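CPU drops during robotic teardown, grip force fault?
Posted in: Cells, grippers and end effectors

solderwick
Dec 11, 2019
We're pulling processors out of scrap desktops at the Jadov shop with an arm and a two-finger gripper. Ran fine for weeks, then in November it started letting go of chips on the way up. No alarm, no fault code, the controller thinks it's still holding. One landed right back on the socket pins and that board was toast – 42 bucks gone, and my boss noticed. Edge grip, like so:

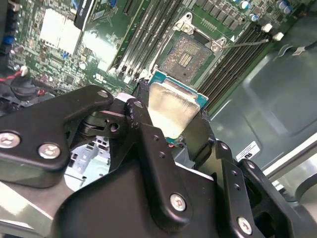 pelmet_r
I'd bet on your force setting. Chips are thin and slick, and whatever you picked for the memory sticks is going to be wrong for these.

solderwick
Same setting since day one though! I went up 2 steps last night and all I got was a chip that popped out sideways. Approach is straight down with the lever already up.
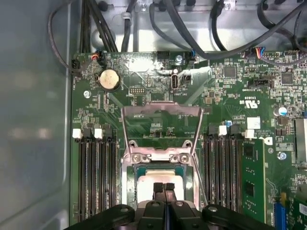

Fingers over the processor, load lever raised

Hülya Kocabaş
Don't go up any more, please. We had this at Cendport and it was the fingertips. The pads wear, the gripper closes to the same width as always, and the controller calls it a good pick. Swap the pads before you touch a single number.

pelmet_r
Disagree, worn pads would show up on everything. Does he drop RAM too? If he doesn't, it's force or angle.

solderwick
No RAM drops. Should've said that. We do the whole machine in one setup, tower on its side on the slatted table, and the arm comes in from above. 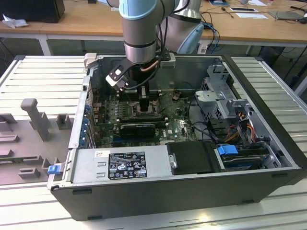
Tower open on the table, arm reaching in

Hülya Kocabaş
RAM has way more surface to hang on to, so that doesn't clear the pads. And where are you standing when it drops one? Fisbridge had a guy reach in to grab a loose chip with the program still live. He got lucky.

solderwick
Um. Yeah, I've reached in. Won't do that again – hold gets pressed first from now on. Okay, so I went back through the pick log, and the drops are nearly all on chips with old paste on them.
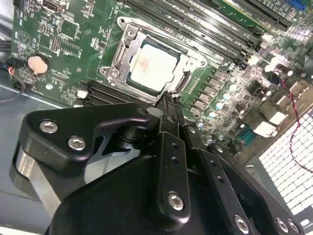 My guess is the paste lets one side come up late and the chip twists out of the fingers. I'm going to put new pads on, slow the lift for the first 4 mm and do 500 picks on dead boards. The Mayrhofer manual has zero on any of this, by the way.

pelmet_r
Fine, but log the finger width during the lift too. I still say force.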